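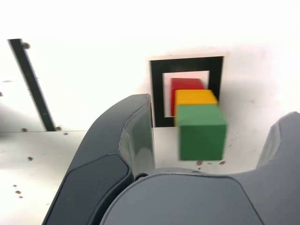
Practice table at our plant: gray gripper in front, with the green, yellow and red cubes.

Arms coming to our packing line - what happens to the packers?

Posted 2018-10-28 in Workplace and Jobs

I work at Honex in Fleltberg. We pack small parts kits for furniture and bike shops. There are 110 of us on the floor across two shifts, and most of us are hand packers. In July management told us that two-finger robot arms would be going onto the kit line. Right now they are set up on a white table in the old sample room, and the job there is to pick up colored cubes and work with a black square. That is all they do so far.

They asked for packers to learn to run the table and I put my name in. I have been doing it for a few weeks, half a shift at a time. I put the cubes out, start the run, write down what happened, and set up again. My pay is the same as on the line. My old spot is being covered by a temp.
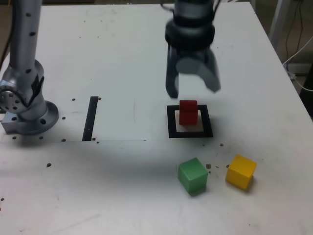
What bothers me is that I don't know what job I am learning. On the line I have a rate, which is 1,487 kits a week, and everyone knows what a good week looks like. In the sample room there is no rate and no job title. My supervisor says it will be "worked out" when the arms move to the line. When I asked if the packers would be kept, he said there were no plans to cut anyone, and then he said the kit line would need fewer stations. I can't make those two fit together.

The people I used to sit with also treat me a little differently now. I get it. From their side I am helping to set up the thing that takes their chairs.

So I have two things I would like to hear about from people who have been through this. Should I ask for the new job in writing now, or wait until the arms are on the line? And what did the work turn into once they were running?

Negin Mousavi

3 replies

flisby_nights

Ask now. We got arms at the Flisby warehouse and I waited, which was a mistake. By the time they were running, the duties had grown bit by bit and the company said it was still the same packer job with "some machine duties." It took most of a year to get a new grade for it.

What I would ask for is a one-page list. Put down what you do at the table today: setting up, starting and stopping, writing up runs, calling the tech when it faults. Then ask who does each of those things once it is on the line, and at what grade. Also ask if you can go back to your old spot if the new one doesn't work out. That last one matters with a temp sitting in it.
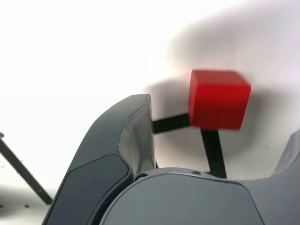
As for what the work turned into, it was a lot more walking and a lot less sitting. I look after a row of stations. I refill bins, clear jams, and check kits that the system flags. My wrists are better than they were. My feet are worse. The part I did not expect to miss was talking. When we packed by hand there were eight of us around one bench, and you could talk all day. Now I might go two hours without saying anything to anyone.

On headcount, ours went down by people leaving and not being replaced. Your supervisor may be telling the truth on both points. You can have no layoffs and fewer stations at once if enough people quit or retire. Ask him directly if open spots will be filled.

Keep your own copy of the run notes too, if they allow it. Mine were the only proof I had of when the extra duties started.

rjt44

They will cut people. They always do. Get your resume ready.

Rashti

I am on the other side of this. I set up lines like yours, for small plants mostly. I can't speak for your company, but I can tell you a few things about the table.

Cubes are normal for this stage. They are easy to see and easy to grip, and a square gives you a clear place to check against. Real parts are a bigger step than most managers think. A bag of screws does not keep its shape. If someone tells you the arms go to the line next month, ask which kit they are starting with and whether it has been tried on the table.
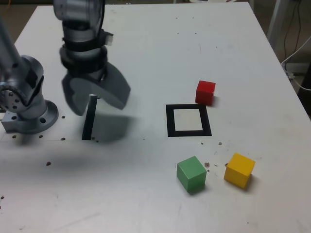 Gripper open over the table, red cube just outside the black square.

At one plant I worked with, they budgeted $4,000 for training and spent nearly all of it on the techs. The packers got a morning. Then the techs went home at five and the night shift had nobody who could clear a fault. The packers who had spent time at the test table ended up doing it, without the title. So I agree with flisby_nights about the list, and I would add fault clearing on nights as its own line. Find out if there is a course that goes with it and if you would be paid for the hours.

About the people you used to sit with - ask if they can come in and try a run. A lot of the bad feeling I see comes from a closed door. Some of them will also spot things about the parts that the techs miss, like which bags stick together in the bin.

Negin Mousavi

Thanks to all of you. I wrote the list on my break and it came to more than a page. I am giving it to my supervisor this week, and I added the question about open spots. He has already said two people from the bench can come in and watch after lunch.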